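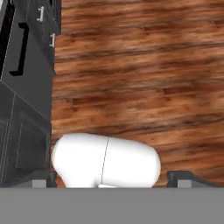 Slide 1: wood floor, gray cabinet along the left

OK, hi everybody, thanks for coming back in after coffee. Wait for the door to close. Say name, say I run the refinishing side at Gomham, say I've been sanding other people's floors since I was nineteen and my knees can confirm it.

Leave the slide up while I talk. Look at all that orange and brown! Ask the room: who has a floor in these colors at home? Who picked it, and who got it with the house? (Usually way more hands for the second one. Wait for the laugh, move on if there isn't one.)

So tonight is about living with a wood floor you didn't choose. I'm going to talk about cleaning, then scratches, then the big question, which is whether to sand the whole thing. If you only came for the sanding part you have time to go get another cookie.

Cleaning. Most of the sad floors I get called to have been mopped to death. Somebody loved them too much with a big wet string mop. Tell the Humholm Street story here — the lady with the bucket, and the boards by the sink that had cupped so badly her cat's water dish rocked. Keep it short, last time I went on for ages.

What I do at home: vacuum with the brush head, then a flat mop that's barely damp. That's it. No vinegar please. No steam. I know your aunt swears by steam. My aunt does too.

Scratches. Fingernail test. If your nail doesn't catch, it's in the finish and you can probably live with it or hide it with a touch-up marker. Buy the marker a shade lighter than you think you need. If the nail catches, you're down in the wood and we need to talk about filler. Pass the sample boards around now, start on the left side, and ask for them BACK. I lost one in March.

Grain people, this bit is for you. Busy grain with dark streaks hides a ton. Dents, crumbs, the spot where Pascual Ledesma dropped a cast iron pan in his own kitchen two hours after I finished it. (He said I could tell that one.) Plain pale floors show everything, so think about that before you fall in love with a sample the size of a coaster.

Sanding. Money first, everyone's waiting for it. A 300 square foot room, my last quote was 2000 dollars, and that included moving the furniture. A screen and recoat on the same room was 900. Let that sink in for a second. A recoat doesn't change the color and it won't fix deep gouges, but if your finish is only dull it's a really nice option and you're back in the room much sooner.

Grit: start at 60 on most old finishes, go coarser only if it's gumming up. Always with the boards. Mention edges, mention that the rental drum sander will run away with you if you stop paying attention. Zulkifli Rondonuwu is in the second row and has the gouge to prove it, wave to Zulkifli.

Cabinets! Someone always asks. If yours are already in, you sand up to them with the edger and scrape the corners by hand. Tape the fronts first, painter's tape and paper, all the way down. Dark matte finishes especially, they show every little scuff.

Questions till the break. If it's quiet, ask the front row about pets. Sign-up sheet for the Arancibia workshop is next to the cookies.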